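Metal bins: the best thing I ever did for the workshop table

I held out against metal bins for years. I had cardboard boxes, ice cream tubs, biscuit tins without lids, and every one of them ended up on the floor or full of glue. Then I picked up a plain grey metal bin in April and I've been going on about it to everyone since!

The idea is simple. One bin sits on the table, always in the same spot, and anything small that hasn't got a home goes in there. Caps, clips, bits of plastic off something you've taken apart, the cup you measured with. When the bin's floor starts to disappear you stop and sort it. That's the whole system, and I love it.

Choosing one

Go wide and shallow if you can. In a deep bin everything sinks and you're back to rummaging. Sloping sides are lovely, as you can slide a small thing up the wall with one finger instead of pinching at it in a corner. Run your hand round the rim before you buy (mine had a burr on it and I took it off with a bit of fine paper, 400 grit, two minutes' work).

Keeping it useful

Put a square of non-slip mat underneath. Metal on a smooth tabletop travels, and it makes a dreadful screech too.

Clear things vanish against grey. I've reached straight past a see-through cup more than once, so now they stand at the back and bright or white things lie in front. A strip of coloured tape round a clear cup does the job as well.

Anything with printing on it goes print side up. You'd be amazed how much quicker you find it!

No liquids, no food, and nothing sharp left loose. Blades get their own tin with a lid.
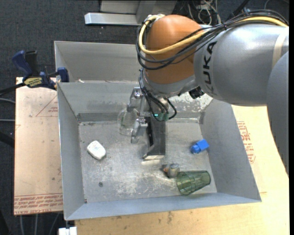 Bríd Egan

Sorting day

Give each thing one go. Pick it up, decide, put it where it lives or throw it out, and don't let it go back in the bin. I lift things out one at a time and start with the biggest, so the little bits show up on the floor of the bin by the end. Bright blue plastic is always easy to spot, and I've started buying blue caps and clips on purpose.

When it's empty, wipe it out with a damp cloth and a drop of washing-up liquid, then dry it properly, especially around any screw heads in the bottom. A soft paintbrush gets the grit out of the corners.

Next I want a second one for the kitchen drawer overflow, if I can find the same size.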